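ROBOT CLUB NEWS

Quick one from the robot club as the minibus form deadline is nearly on us and I still have the kit list to type up.

Big job this half term has been the gripper. Skuver (the arm, for anyone new, named by last year's lot and don't ask me why) went to the practice round at Salow and dropped the tin 9 times. Not the arm's fault, the joints were going where they were told. The fingers just weren't closing square. Judges were kind about it. Teshome got through to the second table and we didn't, fair enough, their run was very tidy.

So. Back to the workshop, everything off the end of the arm, cleaned, back on again. Selim Yalçınkaya's group did the strip down and kept every bolt in a labelled egg box, which I would like to see more of please. Lensa Woldegiorgis rewrote the closing routine so it stops pushing once it feels the tin instead of carrying on to a set number. Much shorter code than mine. Mine was 70 lines and had a bug in it.

We've also put the little camera down at the wrist so the drivers get a view from the gripper end. Takes some getting used to. You spend the first ten minutes with no idea which way is up, and on a high reach you mostly get bellows, fingers and the strip lights. Everyone is having a turn at reading it before we pick drivers. Things to look for: the round bolt on the linkage, and which way the two fingers are pointing. If you can find those you can work out the rest. 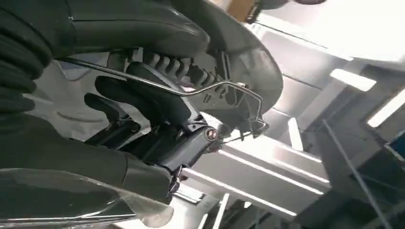 WHAT'S NEXT

Practice runs are after school, 4 till 5.30, same room. Please be on time, the warm up takes a while and we can't start it twice. Drivers and spotters swap halfway.

The task for the December round is out. Short version: pick up, turn, place on the high shelf, come home, all inside the time. You get 2 attempts and the better one counts. No touching the arm once the clock starts, even if it looks like it's about to do something daft. Hit the stop button and take the penalty. It is a small penalty. A bent finger is a month of Selim looking sad.

Our best full run so far is 59 seconds, which was with Lensa driving and a fresh tin. Most are a good bit slower than that. The slow part is the turn before the shelf, we're creeping round it when we don't need to. Jasik have put a video of theirs up and they go round that corner like a bus that's late. Worth a watch, I'll send the link round to those on the list.

NEEDED

Empty tins, washed, labels off, no sharp edges. We have had almost too many yoghurt pots, thankyou, no more of those.

Someone to write up the logbook. It is marked seperately and we lost points on it last time for having three pages in a row that just said "tested, ok". Doesn't have to be a Year 10. If you have neat handwriting and like asking people what they just changed, come and see me.

Also one parent for the second car. Boot big enough for the arm case, it doesn't fold.

REMINDERS

Long hair tied back, ties off or tucked in, lanyards off. Goggles when anything is being cut or drilled, that includes spotters.

Laptops charged BEFORE you come. We have one extension lead and the arm gets it.

Save your work with your initials and the version on the end. Not "final". There are four finals in the folder and one of them is a maths homework.

New members still welcome, no experience wanted or expected, turn up at 4 and somebody will find you a screwdriver. Spotter is a good place to start, you learn the arm quickly and you get to shout stop.

Forms to the office please, not to me, I will lose them.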